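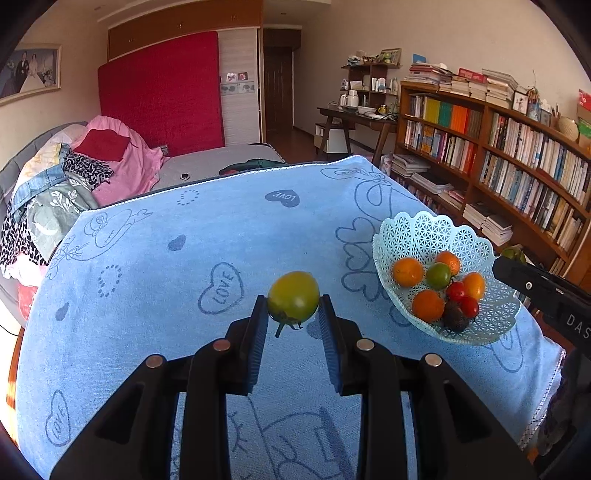 Module 7 - Trier et conserver les fruits à la maison
Notes de cours, version du 6 septembre 2024
Atelier d'économie domestique, centre Lauritsen

1. Objet de la séance

Pendant la séance précédente, nous avons parlé des légumes racines. Maintenant nous regardons les fruits que l'on garde dans un panier : tomates, agrumes, avocats. Dans beaucoup de foyers, tout est mis ensemble au retour du marché et le panier reste ainsi jusqu'à la fin de la semaine. C'est joli sur une table, mais les fruits n'ont pas tous le même rythme.

2. Deux familles à connaître

Les fruits climactériques continuent de mûrir après la récolte. La tomate et l'avocat sont dans ce groupe. Ils dégagent de l'éthylène, un gaz sans odeur pour nous à ces quantités, et ce gaz accélère la maturation des voisins.

Les fruits non climactériques ne mûrissent plus après la cueillette. Les oranges et les mandarines sont de ce côté. Elles peuvent sécher ou moisir, mais elles ne deviennent pas plus sucrées.

3. Lire la couleur d'une tomate

Une tomate ne change pas de couleur partout en même temps. Sur un même fruit, on trouve souvent du jaune d'un côté et encore du vert de l'autre. Pour les variétés qui deviennent rouges, on note dans le cahier un des stades suivants :
- verte
- tournante (le vert commence à partir)
- jaune-orangé
- rouge

Attention, certaines variétés restent vertes ou jaunes à maturité. Dans ce cas la couleur seule ne suffit pas, et il faut presser légèrement avec le pouce. Le calice donne aussi un renseignement : vert et souple, le fruit est probablement cueilli depuis peu ; brun et cassant, il attend depuis longtemps.

4. Le panier

Un panier en plastique ajouré convient bien, l'air passe par les côtés et le lavage est facile. On le lave à l'eau savonneuse et on le sèche avant de le remplir. Les fruits fermes vont au fond, les petites tomates mûres par-dessus. L'avocat se met à part quand il commence à céder sous le doigt, puis au réfrigérateur si on ne le mange pas le jour même.

Pour le tri, posez un linge épais ou une couverture propre sur la table. Une tomate qui roule sur le bois nu prend des coups que l'on voit seulement deux jours après.

5. Exercice (15 minutes, par deux)

Videz le panier sur le linge. Prenez les fruits un par un, sans serrer, et dites à votre voisin la famille et le stade. Écrivez les réponses sur la fiche Kevirow, page 44. Remettez ensuite les fruits dans l'ordre où vous pensez les manger.

6. À préparer

Relire le chapitre sur l'éthylène dans le manuel Drolleck. Les personnes qui ont suivi le module d'avril à Bustotstead peuvent garder leur ancienne fiche - les stades sont les mêmes, seule la numérotation est différente.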